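# Trial Period

The Kirnow people give you 20 days to send it back, and I was on day 17 when my sister called to ask if I'd made up my mind.
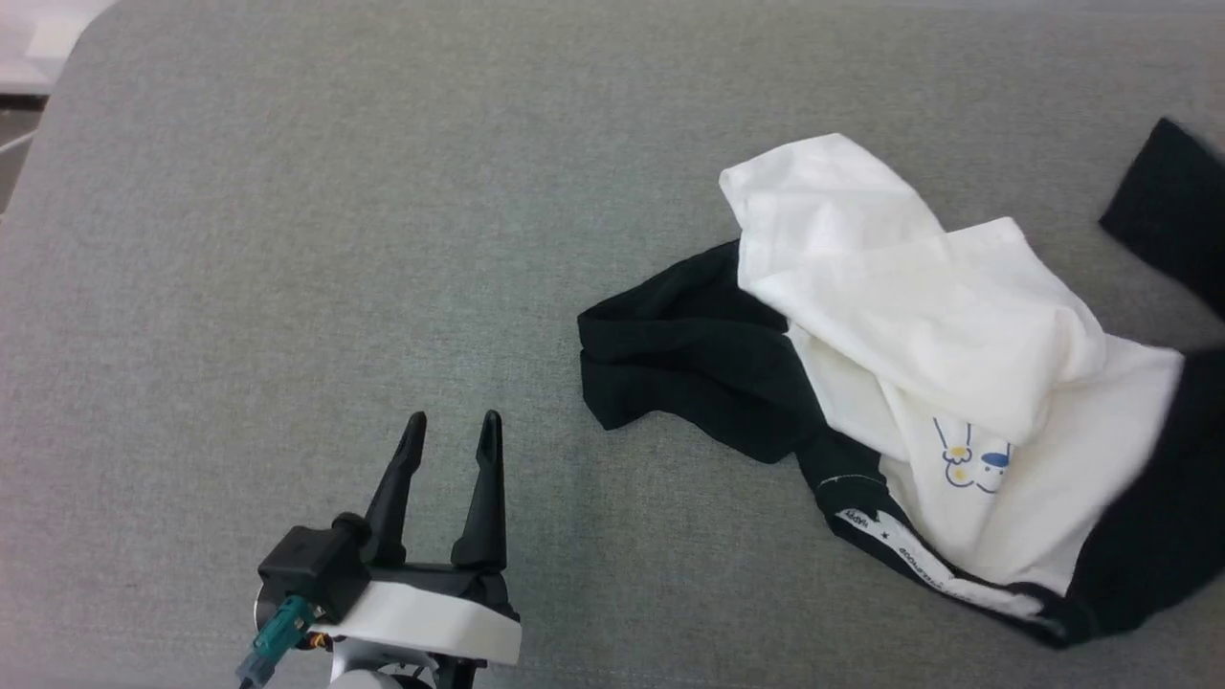 *Laundry on the gray upholstery, gripper open.*

"It's doing the laundry right now," I told her. I was on the kitchen floor with a bowl of cereal, watching on my phone like it was a ball game.

"Is it good at it?"

Well! That depended on what you meant by good. I'd signed up to review the thing for the Camier newsletter (more than 200 readers, most of them in my building), and my notes so far were a mess. Towels, great. Socks, fine, if you like them folded like business letters. Anything with sleeves and it would stop and think, and I'd stop and think along with it, and my cereal would go soggy.

"It's on the cartoon shirt," I said. "The white one. It's all tangled up with something black."

She got quiet. The cartoon shirt was Mom's. Úna Cullinane, sixty-eight years old, wore that goofy face to the bank, to church, to my graduation dinner. I'd been washing it every couple of weeks since January, even though it hadn't been on anybody.

"You let a robot touch that?"

"It was in the basket! It doesn't know."

I could have hit pause. There's a big button for it in the app, and the guy at Cimberg support, Dimaculangan, had told me to use it whenever I felt nervous. I had my thumb right over it. On the screen those two black fingers were just sitting there, open, a little way off from the pile, and I thought, that's exactly how I stand in front of her closet.

"What's it doing now?" my sister asked.

"Nothing yet."

"Okay. Stay on with me."

So I did. I put her on speaker and set the bowl in the sink, and we waited, the two of us and the machine, and she started telling me about the time Mom wore that shirt to traffic court and won.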